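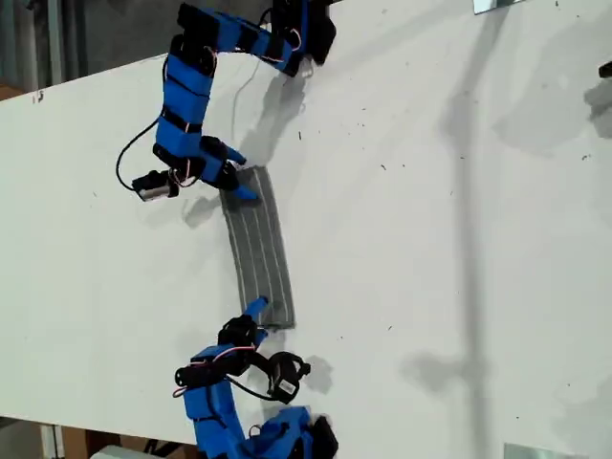 스쿠룸대 봄 학위수여식 준비 막바지. 올해 학위를 받는 사람은 1,546명, 이 가운데 807명이 식장에 직접 나오겠다고 신청을 마쳤다. 장소는 작년과 달리 응우옌홀이다. 학위복도 바뀐다. 어깨에 걸치는 띠가 밝은 노랑에서 차분한 회색으로. 새 띠에는 선 대신 학과 이름이 들어간다. 작년 노란 띠를 그대로 쓰고 싶다는 문의가 학사지원과로 꽤 들어왔다는데 답은 '가능'이다. 선배한테 물려받은 띠를 두르고 나와도 된다.

학위수여식 안내문 최종본은 2023년 5월 8일자로 올라왔다. 3월에 나온 초안하고 다른 데가 여럿 있다. 초안만 보고 부모님 기차표 끊은 사람은 다시 확인할 것. 제일 큰 변화는 시작 시간. 초안에는 점심 직후로 돼 있었는데 최종본은 오전이다. 단과대 순서도 뒤집혔다. 인문대가 먼저, 공대가 마지막. 간호대는 그대로 중간.

입장은 정문 쪽 로비로만 한다. 옆문은 행사 내내 닫는다. 휠체어나 유모차로 오는 가족은 북쪽 경사로를 쓰면 되고 거기서 좌석까지 안내하는 직원이 따로 붙는다. 주차는 체육관 뒤 임시 주차장. 도서관 앞 주차장은 단상 설치 차량 때문에 전날 저녁부터 못 댄다.

초대권 얘기. 초대권은 종이가 없어졌다. 전부 도토우 앱으로 나간다. 앱에서 학번으로 로그인하면 '행사' 탭에 뜨고, 가족에게는 링크로 보내면 된다. 휴대전화가 없는 가족이 오는 경우 학사지원과에서 출력해 준다. 행사 당일 출력은 않됨. 미리 해 두어야 한다. 장수를 늘려 달라는 요청은 대기 명단으로 받는다. 참석 취소가 나오는 대로 명단 순서에 따라 풀린다고.

학위수여식 총괄 루시 케네디 학사지원과장에게 왜 이렇게 늦게 확정됐느냐고 물었다. "홀 음향 점검 결과를 기다려야 했습니다. 초안에 시간을 적은 게 성급했어요. 학생들께 죄송하게 생각합니다." 음향은 지난주 점검에서 통과. 뒷줄 스피커를 교체했고 수어 통역 화면도 단상 오른편에 새로 단다.

졸업생 대표 연설은 사회학과 벤빈다 모레이라. 선발 심사에 원고를 낸 학생은 모두 9명이었다. 모레이라는 2학년 때 학교를 한 번 쉬었고, 그 사이 항구 근처 생선 도매상에서 일했다. 연설도 그때 이야기로 시작한다고 한다. 제목은 아직 없다. "제목을 붙이면 자꾸 제목에 맞춰 쓰게 돼서요. 그냥 첫 문장만 정해 놨어요." 첫 문장이 뭐냐고 했더니 당일에 들으란다. 분량은 원래 정해진 것보다 길어서 지금 줄이는 중. 할머니가 처음으로 학교에 오신다. 할머니 자리는 앞줄로 이미 받아 놨다.

축하 공연은 음악학과 관악 합주단. 지휘는 키런 래퍼티 교수가 맡는다. 래퍼티 교수는 이번 학기를 끝으로 퇴임하니 교내에서 지휘봉을 잡는 건 마지막이 된다. 본인은 그 얘기를 별로 하고 싶어하지 않았다. 곡목을 물으니 행진곡 하나, 민요 편곡 하나, 그리고 학생들이 고른 곡 하나라고. 학생들이 고른 곡은 비밀인데 연습실이 기숙사 바로 옆이라 기숙사 사람들은 이미 다 안다. 합주단 출신 동문들도 몇몇 객석에서 같이 연주할 예정. 악기 지참하고 오는 동문은 로비에서 이름표를 받아 가면 된다.

같은 주에 나오는 소식 몇 가지 더.

동문 장학금. 올해 나레르 장학생 명단이 확정됐다. 모두 55명. 작년까지는 등록금 일부만 지원했는데 올해부터 교재비가 붙는다. 명단은 학생처 게시판과 도토우 앱 양쪽에 있고, 이름이 한쪽에만 있는 경우 학생처로 바로 연락해야 한다. 실제로 오늘 오전까지 한 건 있었고 앱 쪽 누락으로 밝혀져 고쳤다. 장학증서는 학위수여식과 별도로 나레르관 작은 강당에서 준다. 다과 있음. 정장 안 입어도 됨.

장학생 중 한 명인 수학과 아카시 아후자는 낮에 통계 조교로 일하고 밤에 논문을 쓴다. 교재비가 나오면 뭘 먼저 사겠느냐는 질문에 한참 생각하더니 도서관에서 계속 연장해 가며 빌리던 확률론 책을 사겠다고 했다. "사서 선생님이 제일 좋아하실걸요. 그 책 예약 걸어 놓은 사람이 늘 있었어요." 아후자는 가을에 대학원으로 진학한다. 같은 학교, 같은 건물, 연구실만 한 층 위로.

기말고사 기간 도서관은 밤새 연다. 단, 지하 열람실은 빼고. 지하는 환기 공사가 안 끝났다. 원래 몇일이면 된다던 공사인데 부품이 늦게 왔다. 대신 나레르관 일층 세미나실을 열람실로 돌려 쓴다. 콘센트가 적으니 충전은 미리 해 오는 게 좋다. 커피 자판기는 고쳤음. 음식은 복도까지만.

심야 셔틀도 시험 기간에 맞춰 늘어난다. 도서관에서 출발해 기숙사, 역, 다시 도서관. 노선은 그대로고 막차만 늦어진다. 학생증을 보여 줘야 탄다. 작년에 사진으로 찍은 학생증은 안 된다고 해서 말이 많았는데 올해는 도토우 앱 학생증이면 된다. 캡처 화면은 여전히 안 받는다.

기숙사 퇴실. 졸업생은 학위수여식 다음 날 정오까지, 재학생은 마지막 시험 다음 날 정오까지. 더 있어야 하는 사람은 연장 신청서를 내야 하고 사유를 적는 칸이 생겼다. 기숙사 행정실 암릿 보리우 실장 말로는 사유 때문에 떨어뜨리는 일은 거의 없다고 한다. 방 배정을 미리 알아야 청소 순서를 짤 수 있어서 묻는 거라고. "비행기 시간, 이삿짐 시간, 뭐든 한 줄이면 됩니다. 안 내고 그냥 계시는 게 제일 곤란해요." 냉장고는 비우고 코드를 뽑은 뒤 문을 열어 둘 것. 열쇠는 행정실 창구에 직접 반납. 우편함에 넣고 가면 반납으로 안 친다. 해마다 이걸로 다툼이 난다.

버리고 갈 물건 중에 쓸 만한 건 기숙사 현관 옆 나눔 선반에 두면 된다. 책, 그릇, 스탠드, 옷걸이 환영. 매트리스와 쓰다 남은 음식은 받지 않는다. 나눔 선반에 남은 물건은 가을 신입생 입사 때 다시 푼다. 작년에는 전기 주전자가 제일 먼저 나갔다.

학위복 수령은 학생회관 이층. 학번 끝자리 상관없이 아무 때나 가면 되지만 점심시간엔 줄이 길다. 치수가 안 맞으면 그 자리에서 바꿔 준다. 집에 가져간 뒤에는 교환이 안 되니 입어 보고 갈 것. 다림질은 낮은 온도로. 모자 장식은 자유인데 뒷사람 시야를 가릴 정도로 높으면 입구에서 떼라고 한다. 반납은 식이 끝나고 로비에 놓인 수거함, 또는 그 주 안에 학생회관. 띠는 반납 안 한다. 가져가도 된다.

사진은 단상 바로 아래에서 학교 사진팀이 전원 찍는다. 이름이 불리고 학장과 악수할 때 한 번, 내려와서 한 번. 파일은 식이 끝나고 나중에 메일로 보내 준다. 졸업 후에 학교 메일을 안 볼 사람은 도토우 앱에서 개인 메일 주소로 바꿔 두기 바란다. 이름 발음이 걱정되는 사람은 같은 화면에서 발음을 녹음해 올릴 수 있다. 호명 담당 교수들이 전날 리허설 때 다 듣는다. 작년에 이름을 잘못 불린 졸업생들이 건의해서 생긴 기능이다. 벌써 꽤 많이 올라왔고 일부는 잡음이 심해 다시 녹음해 달라는 안내가 갔다.

못 오는 가족을 위한 생중계도 있다. 학교 홈페이지 첫 화면에서 바로 볼 수 있고 로그인은 필요없다. 자막은 한국어와 영어. 다시보기는 단과대별로 잘라서 올린다. 모레이라의 연설과 합주단 공연은 따로 한 편씩.

비가 와도 식은 그대로 한다. 실내라서. 다만 홀 앞 잔디에서 하기로 한 다과회는 비가 오면 학생회관 식당으로 옮긴다. 옮길지 말지는 당일 아침 앱 알림으로 나간다. 채식 도시락은 신청한 사람만 받을 수 있고 신청은 이번 주까지다.

문의는 학사지원과 창구나 도토우 앱 '행사' 탭 아래 질문란으로. 전화는 지금 연결이 잘 안 된다. 초대권 대기 명단 결과가 나오는 대로 이 기사에 덧붙이겠음.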